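The practice arm is worth more than the arm

Drorkano sells a small tabletop arm with a two-finger gripper, and along with it a piece of software called Stinura, where you can run the same arm on a computer before you touch the real one. Most reviews I have read spend ten paragraphs on the arm and one on the software. I think they have it backwards.

I run the evening workshop at a community college. We bought the kit in September for a class of 12. One arm, 12 students, two hours. Anyone who has taught with shared equipment knows how that goes. One person works, two people watch closely and the rest look at their phones. The kit with a full set of licenses came to $3,410, and my first reaction was that we should have skipped the licenses and put the money toward a second arm. I was wrong about that.

The simulator changed how the class spent its time. Each student could write a program, run it, crash it and fix it without waiting for a turn. By the end of the second session we had logged 41 runs in Stinura and three on the real arm. All three of the real ones went fine, and I put that down to the bad ideas having been thrown out earlier.

There is a common complaint that simulated practice is too clean. Wissam Khalaf, who teaches the daytime section, makes this case to me about once a week. He says students who learn on a screen don't respect the machine. They have never heard a motor strain or had to pick a part up off the floor. He would start everyone on the real arm and bring in the software later, if at all. I take the point about respect. You do have to slow people down when they move over. But his section broke a finger pad in the first week and waited 25 days for a new one from Drorkano. That was most of a month with no arm.

My own complaint about Stinura is a different one. The picture it draws is too plain. Surfaces are flat blocks of color, and when the gripper camera gets close to something there is very little to tell you how close.

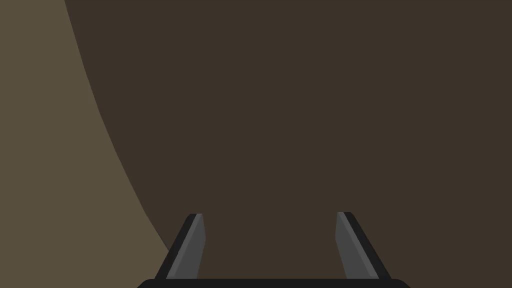

Students with good instincts back the arm off and look again. Students without them keep pushing forward until the program stops them. A bit of grain on the surfaces or a simple shadow under the fingers would help a lot, and I can't believe it would be hard to add. Khasawneh, which makes a competing kit, puts a distance number in the corner of its camera view. I would take that too.

The paper workbook, printed by Postuleck and sold separately, is fine for the first four lessons and then assumes you know things it never taught. Skip it and write your own handouts.

The other thing I would change is the licensing. Each seat is tied to one computer, and moving a seat means an email to support and a wait for the reply. In a college lab, where computers get swapped out all the time, that is a real nuisance. Drorkano should sell a pool of seats and let the teacher hand them out.

Still, if a school asked me what to buy with a limited budget, I would say one arm and a software seat for every student. If the money doesn't reach that far, buy the seats this term and the arm the next.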